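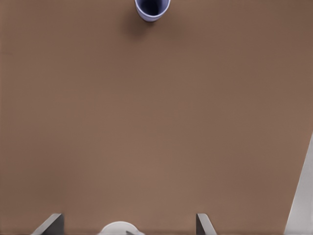
Will the water be turned off while the pipe on Zuccaro Lane is replaced? The houses on the lane will have no water for one working day, from eight in the morning until the evening, and all other houses will keep their water as usual.

Search this site Enter keywords Go

Minutes of the members' meeting, Tillton Shared Well
1/1/21
By the secretary

1. Opening

The chair opened the meeting at 6:30 in the evening. There were enough members to take decisions according to our rules. Two households sent their vote in writing before the meeting, and these votes were read out at the proper items.

The list of items was accepted with one change. The question of the pump house door was moved to the end, as the member who asked for it was going to arrive later.

2. Minutes of the last meeting

The minutes were accepted after one correction. In item 4 it was written that the filter was changed in the spring. It was only cleaned in the spring, and it was changed in the fall. The secretary has corrected the copy in the folder.

3. The pipe on Zuccaro Lane

This was the longest item. The old pipe runs from the pump house to the last house on the lane, 505 feet in all. It has leaked two times since the summer, both times near the culvert. The members who live at the upper end reported again that their pressure is weak in the mornings, and one household said that the washing machine stops in the middle of the program when the neighbors are watering animals.

Three possible ways were discussed:

- repair only the part at the culvert and wait with the rest
- replace the whole pipe in the same trench
- replace the whole pipe in a new trench on the other side of the lane

The first way is the cheapest this year. Several members spoke against it, because we have already paid for two repairs and the ground had to be opened each time. The third way would need permission from the owner of the field, who was asked in the fall and has not yet answered. One member proposed to write to the owner again before we decide. This was voted and did not pass.

The second way was accepted. The chair will ask for a written offer which includes closing the trench and putting back the gravel. Last time the gravel was not included, and we had to do it ourselves with borrowed tools.

It was asked whether the new pipe can be laid deeper. The answer was that it can be deeper in most places, but not at the culvert, where there is rock. At that place the pipe will get insulation.

The work will not start while the ground is frozen. The 11 households on the lane will receive a paper notice at the door one week before the water is turned off. A member asked that the notice should also say how long to let the tap run afterward. This will be added.

4. Meters

The offer from Stusetora for new meters was read. The price is $1,481 with installation, and it is valid until the end of January. The members had received the offer before the meeting, so it was not discussed line by line.

Questions were asked about these points:

Reading. The new meters can be read from outside the house. Members who are away in winter were pleased with this. At present their meters are read only when they come back, and then the bill is a surprise for them.

Battery. The battery is inside the meter and the offer does not say who pays when it is empty. The secretary will ask Stusetora and will send the answer to all members.

Old meters. One member would like to keep the old meter for his workshop. There was no objection.

The offer was accepted on the condition that the answer about the battery is satisfactory. One household voted against and wished it to be noted that the old meters are still working well.

5. Bills and the Cirkance program

The bills have been prepared with Cirkance for one year. The program is good for printing, but it rounds the amounts in a way which is hard to explain. In the last period two members received a bill which did not agree with their own calculation. The difference was a few cents in both cases. It was agreed that the amounts will be checked by hand one more time before the bills are sent.

Members who prefer to receive the bill on paper can continue so. There will be no extra charge for paper.

The yearly fee was discussed. It stays at $60 for each household. A proposal to have a lower fee for empty houses was not accepted - the pipe must be kept in order also when no one is living in the house.

6. Water test

The result of the fall test was read out. All values were inside the limits. The iron is a little higher than the year before, which explains the brown color that some members saw in the bathtub. The laboratory did not recommend any treatment. The next sample will be taken from a kitchen tap at the upper end of the lane, as the last two samples were both taken from the pump house.

7. Door of the pump house

The door does not close well when it has rained. The lock was oiled, but the problem is in the wood, which is swollen at the bottom. One member offered to take the door off and plane it, if another person can help to carry it. Two members offered help. During this work a plate must be put in the opening so that animals will not go in.

There are now four keys to this door and it is not clear where the fifth one is. Members are asked to look at home.

8. Other matters

The snow in front of the pump house must be cleared by the household whose turn it is. The list of turns is hanging on the inside of the door. Two households have exchanged their weeks, and this has been written on the list.

A member asked if the hydrant at the turning place may be used for filling a pond. It may not be used for this without asking the chair first.

The next meeting will be held when the written offer for the pipe has arrived. The meeting was closed at 8:15.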